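Frost in the fridge section and milk that spoils early – where do I start?

Posted in Kitchen & Appliances
3 replies

HivierHome
Hi everyone! I moved into a rental in Ostell in November and inherited a plain white fridge-freezer with no manual. The freezer part works great. The fridge part is another story: milk goes sour 2 days before the date, while lettuce at the back comes out frozen stiff. The dial goes from 1 to 5 with no temperatures marked. I've tried it on 2, 3 and 4 and can't tell the difference. Do I need a new fridge, or is there something I can try first? I love to cook and would really like to stop throwing food away!

Venkatesh Shetty
Good news – a fridge that freezes lettuce has plenty of cooling power, so I wouldn't go shopping yet. I've nursed three old fridges through long second lives and I find this stuff really satisfying, so here is what I'd do.

Get a cheap fridge thermometer. Stand it in a glass of water on the middle shelf, leave it 12 hours, and read it first thing in the morning before anyone goes digging for juice. You want 37 to 40 degrees Fahrenheit. If it reads 45, there's your sour milk. Then move the glass to the back, leave it overnight again, and compare. A big gap between the two usually means the air isn't moving.

Next, look for the vent. On many models it's a small grille on the back wall near the top, and people love to park a pizza box right against it. Leave a couple of inches clear and see what happens.

After that, check the door seal. Close the door on a strip of paper and pull. It should drag. Work your way around all four sides, hinge side too, and wherever the strip slides out freely, wash the gasket with warm water and a drop of dish soap. Get right down into the folds (mine had an entire dried pea in there). If it still slides, a hair dryer on low will often soften the rubber enough to sit flat again.

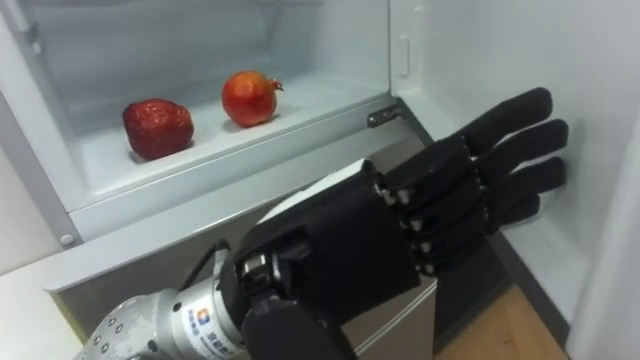
Fridge open, with a black robotic hand reaching toward the inside of the door.

Where you keep the milk matters a lot! The door is the warmest spot in most fridges, so put ketchup, mustard and jam there and move the milk to a lower shelf, toward the back but not touching the wall. Lettuce goes in the drawer, wrapped in a dry dish towel. Mine keeps beautifully that way.

Change one thing at a time and give it a full day. I know, it's hard to wait.

dinh_standau
just turn it to 5

Đinh M.
Please don't go straight to 5, your lettuce will be a brick. I agree with Venkatesh on the seal. One thing to add: pull the fridge out from the wall, unplug it and vacuum the coils if you can reach them. Mine were wearing a sweater of cat hair. It took around 60 minutes, mostly because I had to empty everything first, and the motor has been running a lot less ever since. Check that it's level while you're back there. If it tips forward the door won't swing shut by itself.

Also, it's a rental, so tell your landlord before you buy any parts. Mine in Standau paid for a new gasket without a fuss.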